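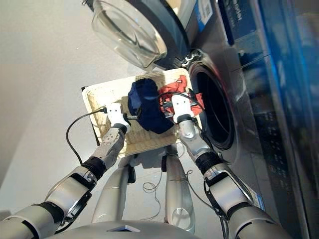 A Plindik unit holding a basket at the washer door, laundry room, Sarnell.

Plindik in the laundry: questions from staff

Last updated 04/03/2018. Questions go to Svenja Bühler in Housekeeping or to your shift lead. Printed copies are next to the time clock.

What does the robot do?

It handles baskets and small loads for the front-loading washers. It holds the basket by the rim, brings it to the open door and moves the clothes with its grippers. At Sarnell it works on residents' personal clothing only. Sheets, towels and kitchen linen stay on the big machines in the back, and those are run by people as before.

Is anyone losing their job?

No positions are being cut in the laundry through the end of June. Management has put that in writing and the letter is posted in the break room. What happens after June depends on the review, and we don't have an answer on that yet. When we do, it will go on this page before it goes anywhere else.

Will my hours change?

The early shift starts at the same time. The late shift loses one loading round and picks up folding and delivery to the floors. Total hours per week stay the same for all 8 people on the laundry roster. If your contract names specific duties, see Damian Lehner so the wording can be updated.

Does my pay change?

Base pay does not. People who finish the operator training move up one step on the pay scale, starting with the next full pay period.

Who sorts the clothes?

You do. Sorting by color, checking pockets and reading care labels are all still done by hand, and wool and anything marked for hand wash must never go into a robot basket. A few people have asked whether the unit can tell a wool sweater from a cotton one. Assume that it can't.

How full should a basket be?

Keep the pile loose and leave the rim clear on both long sides. Sleeves and pant legs hanging over the edge are the most common cause of a stop. Tuck them in before you set the basket down.

Which baskets can I use?

The woven ones with the thick rim. The old plastic tubs are too slick for the grippers and are going to the garden crew.

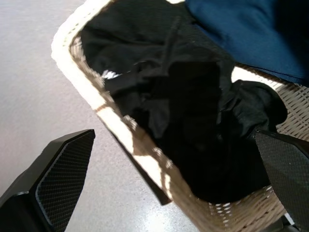
Gripper fingers at a basket of dark clothing. The pads on the inner faces are textured.

Can I reach into the basket while it is working?

No. Press pause, wait for the arms to stop, and then reach in. This applies even if you only want to pull out one sock. The fingers look small but they close firmly, and the arms can start moving again without a sound.

What if something falls on the floor?

Pause the unit and pick it up. Anything that has touched the floor goes back to the sorting table — not straight into the drum.

Who is responsible if clothing is damaged?

The laundry is, the same as now. Fill in the green form and keep the item. You will not be written up for damage that happens while the unit is handling a load, provided the sorting was done correctly. Luzius Kälin from the staff council asked for that sentence and it is part of the agreement.

Is it faster than we are?

On a single load, no. An experienced person fills a washer in a fraction of the time. The gain we're hoping for is in bending and lifting. In last year's survey, back and shoulder pain was the top complaint from the laundry, and loading was the task named most often.

Does it record us?

The unit has cameras so it can find the basket and the door. Footage is not used to track attendance or work speed. Hofstetter, our service contractor, may look at clips after a fault, and supervisors do not have access to them.

How do I sign up for training?

Write your name on the sheet by the folding tables. Each course is 2 half days, paid, with Lucía Sepúlveda. Groups are small, so you may have to wait for the next one. Training is voluntary, but only trained staff may restart the unit after a stop.

Who do I call when it stops?

Shift lead first. If the shift lead can't clear it, call Ramesh Awasthi at extension 200 and load by hand until he gets there.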